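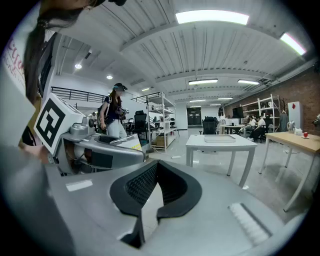

Des pinces grises que l'on tient à la main. Sur l'une d'elles est fixé un cube blanc avec un carré noir et blanc.

Comment apprend-on à un robot à ranger une tasse ?
Rubrique Machines et inventions, à partir de 8 ans
Publié le 23 octobre 2018

Prends une tasse sur la table et pose-la à un autre endroit. Combien de temps as-tu réfléchi ? Sans doute très peu. Ta main s'est ouverte avant de toucher la tasse, elle s'est fermée juste assez fort, et ensuite elle s'est ouverte de nouveau. Tu sais faire cela depuis que tu es tout petit.

Un robot ne le sait pas. Quand il sort de l'usine, il possède des moteurs et peut-être une main, mais il ignore ce qu'est une tasse. Il faut donc que quelqu'un lui montre.

Dans cet article, nous te présentons un kit qui sert à montrer des gestes aux robots. Il s'appelle Prunelier et il est proposé par l'entreprise Flendthorpe. Nous l'avons essayé au mois d'août, et nous te dirons aussi ce qui nous a moins plu.

Pourquoi ne pas écrire simplement les ordres ?

On peut écrire des ordres pour un robot. Cela s'appelle programmer. Par exemple : avance, descends, ferme la main, monte. Cette méthode marche très bien dans une usine, quand la même pièce arrive toujours à la même place.

Mais dans une cuisine, la tasse est un jour à gauche et un autre jour derrière le pain. Il existe des tasses hautes, des tasses larges, des tasses sans anse. Il faudrait écrire un ordre pour chaque cas, et on n'aurait jamais fini.

C'est pourquoi on utilise une autre idée : on fait le geste soi-même, beaucoup de fois, et l'ordinateur cherche ce qui se ressemble dans tous ces gestes. Tu as peut-être appris à faire tes lacets de cette manière, en regardant les mains d'un adulte.

Une main qui ressemble à celle du robot

Il y a cependant une difficulté. Ta main a cinq doigts et elle est souple. La main de beaucoup de robots est une pince, c'est-à-dire un outil qui s'ouvre et se ferme. Si tu montres un geste avec tes cinq doigts, le robot ne peut pas le copier exactement.

La solution est amusante : la personne prend elle aussi une pince ! Elle la tient dans la main et elle travaille avec elle. Elle attrape la tasse comme le robot devra l'attraper. Sur la photo, la femme debout tient une pince grise devant elle, à la hauteur de la poitrine. Elle a aussi un casque sur les yeux et un sac sur le dos.

Dans le kit Prunelier, il y a 2 pinces, une pour chaque main. On peut s'en servir ensemble, ce qui est utile pour les travaux où une seule main ne suffit pas. Essaie donc d'ouvrir un bocal avec une seule main, et tu comprendras.

À quoi sert le dessin noir et blanc ?

Regarde le cube blanc. Le carré qui est dessiné dessus a un bord noir épais, avec des petits blocs blancs à l'intérieur. Il fait penser aux codes carrés que les adultes lisent avec leur téléphone.

Un dessin de cette sorte s'appelle un marqueur. Pour une caméra, il est très facile à reconnaître, parce que le noir et le blanc sont bien différents. Quand le marqueur est loin, il paraît petit. Quand il est tourné, ses côtés ne semblent plus égaux. Avec ces indices, l'ordinateur peut calculer où se trouve l'objet qui le porte et dans quelle direction il est tourné.

Tu peux faire l'expérience chez toi. Découpe un carré de papier et tiens-le droit devant tes yeux. Maintenant, tourne-le lentement sur le côté. Il devient de plus en plus étroit, alors que le papier n'a pas changé. L'ordinateur se sert de cette déformation.

Et que fait-on avec tous ces gestes ?

Chaque geste enregistré s'appelle une démonstration. Une démonstration dit par quel chemin la pince est passée, à quel moment elle s'est fermée et à quel moment elle s'est ouverte.

Une seule démonstration n'est pas assez. Pour son premier exercice, ranger des tasses sur une étagère, Flendthorpe conseille d'en enregistrer plus de 3000. C'est beaucoup, et c'est un vrai travail. Il faut changer la tasse de place, prendre une autre tasse, recommencer, et garder l'attention jusqu'à la fin.

Les gestes partent ensuite vers un service qui s'appelle Zamach. C'est là que des ordinateurs comparent toutes les démonstrations. On appelle cette étape l'entraînement. À la fin, on reçoit un programme que l'on peut mettre dans le robot. Le robot d'essai de l'entreprise porte le nom de Lei. Il a un seul bras et il roule lentement.

Notre essai

Nous avons commencé avec des gobelets en plastique, par prudence. Les premières minutes sont étranges. On veut toujours aider avec les doigts libres, et il ne faut pas. La pince demande aussi de viser mieux qu'avec la main : si l'on arrive de travers, le gobelet glisse ou se couche.

Après un moment, on prend l'habitude. Les gestes deviennent plus lents et plus propres. Il faut dire que le bras se fatigue vite, et nous avons fait des pauses plus longues que prévu.

Nous avons gardé seulement 22 démonstrations ce jour-là. Ce n'était pas suffisant pour entraîner Lei, mais c'était suffisant pour comprendre le travail. Sur l'écran, on peut revoir chaque geste comme une ligne de couleur dans l'espace. Les enfants de notre groupe ont beaucoup aimé cette ligne, surtout quand elle faisait des nœuds.

Ce qui nous a plu
La pince s'ouvre et se ferme sans grand effort.
On peut effacer un geste raté tout de suite.
Le livret explique les mots difficiles avec des dessins.

Ce qui nous a moins plu
La pince est un peu lourde pour un enfant de 8 ans. Un adulte devrait la soutenir.
Le livret ne dit pas assez clairement comment placer la caméra.
L'envoi des gestes vers Zamach est long si la connexion est faible.

Est-ce que le robot peut se tromper ?

Oui, et souvent au début. Si on lui a montré seulement des tasses blanches, il peut hésiter devant une tasse rouge. Si on a toujours travaillé sur la même table, une autre table peut le gêner. Alors on ajoute de nouvelles démonstrations avec ce qui manquait, et on recommence l'entraînement.

Les petits mots à retenir
Pince : outil qui s'ouvre et se ferme pour tenir un objet.
Marqueur : dessin simple qu'une caméra reconnaît facilement.
Démonstration : geste enregistré pour servir de modèle.
Entraînement : moment où l'ordinateur compare les gestes et apprend.

À faire à la maison

Prends une pince à salade et essaie de ranger tes crayons dans leur boîte, un par un. Ensuite, demande à quelqu'un de déplacer la boîte et recommence. Quels crayons sont les plus difficiles à attraper ? Dessine le chemin de ta pince sur une feuille et envoie-nous ton dessin avec l'aide d'un adulte.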